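4.2 Comparison of end effectors in the simulated room

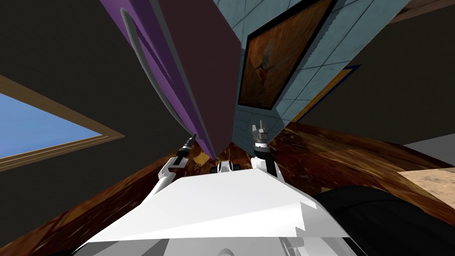
Figure 2. Rendered view of the two-arm platform in the simulated room, with a slender black gripper on the left arm and a multi-fingered grey gripper on the right. The tall purple cabinet with the long handle is the target object.

The trials reported in this section were carried out wholly in simulation, using the Drornura scene set and the controller described in Section 3. Their purpose was to establish whether the choice of gripper has a measurable effect on door opening when the arm, the controller and the camera model are held constant. Earlier work within the Pristano project had treated the gripper as a minor matter and had reported results for a single type only. We considered that this left an important question open, particularly for handles that are long, narrow and curved.

Two end effectors were compared. The first, referred to below as the Coso gripper, has a narrow, pointed profile and thin grey fingertips. The second, the Alvarado gripper, has several short claws which splay open before contact. Both were mounted on the same body, one on each arm, so that a single scene file could serve for every trial. As Figure 2 shows, the two arms stand on either side of the body, and both grippers point towards the cabinet and the tiled wall. To guard against any difference between the left and right arms, the grippers were exchanged after half of the trials and the full set of start positions was repeated.

The room was kept deliberately busy. The brown wooden surface has a strong grain with lighter patches, the wall beyond the cabinet carries a regular grid of pale blue tiles, and a framed painting of a bird hangs on it. Surfaces of this kind are known to trouble the handle detector, which relies on edges and can mistake a grout line or a picture frame for a thin bar. The camera model used a wide field of view and was set low, looking upwards at a steep angle. This placement is demanding, as straight edges appear slanted and the cabinet seems to narrow towards its base. It was retained in all trials, and no correction for distortion was applied before the images were passed to the detector.

Each gripper was given 1000 attempts. An attempt began with the arm in a start position drawn at random from a fixed list of 40 and ended when the door had opened past the set angle, when the handle had been lost, or when the time limit was reached. The random seed was 2069 throughout. Contact forces were recorded at every step, and all failures were sorted by hand into errors of detection, approach and grasp. The sorting was done by Sorin Vasiliu, who was not told which gripper had been used in a given record, although in some cases this could be inferred from the force readings.

The Coso gripper performed better in approach. Its narrow shape allowed it to reach behind the handle with little change of wrist angle, and it seldom touched the door before closing. Its weakness lay in the pull. Where the handle narrows towards its lower end, the fingertips tended to slide along it, and the grasp was often lost before the door had moved far. Raising the closing force reduced the sliding but led the controller to stop more often on its safety limit.

The Alvarado gripper showed the opposite pattern. Its open claws required more room, and in a number of attempts the outer claw struck the face of the door and pushed the wrist out of line. Once closed, however, it held the handle firmly over the whole arc, and very few grasps were lost during the pull. It was also more tolerant of errors in the estimated position of the handle – an advantage that grew as the start position moved further from the cabinet.

Errors of detection were spread evenly across the two grippers, as would be expected with a shared camera model. Most arose when the detector chose an edge on the tiled wall in place of the handle. A smaller group occurred when an arm passed between the camera and the door and hid the lower part of the handle, leaving the controller to work from its last estimate.

Some limits of the comparison should be stated. The friction values were taken from the default settings of the simulator and were not checked against measured materials. Only one cabinet and one shape of handle were used, and the door was modelled without a catch. The results for the pull are likely to depend on all three of these choices – the friction values most of all. A further set of trials, in which friction is varied and the camera is raised to the height of the shoulders, is described in Section 4.3.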